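Can a Machine Tidy a Floor Yet?

Last updated: October

Readers of this blog have asked for a plain answer on whether machines can be trusted with household chores. My position is that they can be trusted with parts of them.

Over the past season I kept a record of 371 attempts at one task, picking objects up from a floor and putting them away. Large, soft items gave little trouble. Thin, flat items accounted for nearly 99 of the failures. My colleague Eilidh Guthrie, who reviewed the record, holds that the task should be judged by its slowest object, and I have adopted her view. A person clears the same floor in a few minutes and does not consider it work.
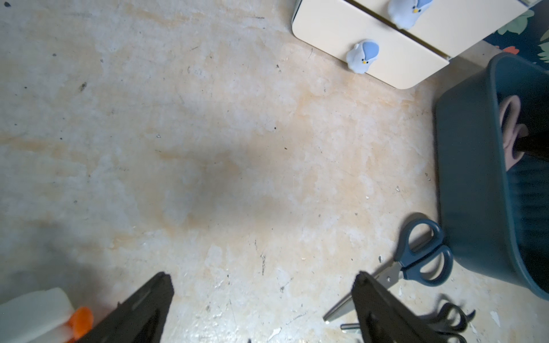

Scissors on a concrete floor, between the gripper and a teal basin.

Scissors remain the hardest case on my list. They lie close to the ground and offer few good places to hold. I will repeat the task with 25 new objects and report the results.

Ridwan Liem

Recent posts
Folding Towels at Skoltwood
The Ferel Dishwasher Trial
Notes from a Cumurbridge Shop Floor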